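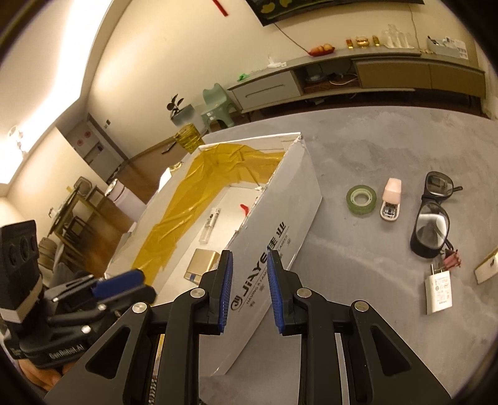

Why do clothes come out of the wash clean when they've only been splashing around in water?

Water does part of the job, but the real dirt-lifter is the detergent. Detergent is made of tiny bits called molecules, far too small to see, and each one has two ends that like very different things. One end loves water. The other end can't stand water and much prefers grease, like the butter that slid off your toast and onto your sleeve.

So when your shirt goes into the washer, all those grease-loving ends hurry over and stick themselves into the butter. The water-loving ends stay pointing outward, into the water. Before long the blob of butter is surrounded, and as the drum turns and everything sloshes about, the blob gets tugged loose, broken into smaller blobs, and carried off down the drain. (Bye, butter!)

Why does the drum have to spin?

There are two reasons, really. During the wash, the turning rubs the clothes gently against each other, much as you rub your hands together at the sink. Later comes the fast spin, the noisy one that makes the cat leave the room. The clothes get pushed hard against the wall of the drum, and the water in them flies out through the little holes.

What did people do before washing machines?

They used their arms! People have been washing clothes for more than 3,000 years, and for most of that time it meant a river or a tub, and a lot of scrubbing and wringing. My grandmother, Lemlem Wubshet, was one of 6 children, and she used to tell us that wash day began before breakfast and went on until supper, and if it rained in the afternoon - well, then there were wet shirts hanging over every chair in the house.

Try it yourself

Ask a grown-up for a bowl of water, a spoonful of cooking oil and a drop of dish soap. Pour the oil into the water and stir. It floats right back to the top, doesn't it? Now add the soap and stir again, nice and slowly, while you count to 20. Look closely at the oil. Are the blobs smaller than they were before? When you've finished, wipe up any spills and wash your hands - with soap, of course.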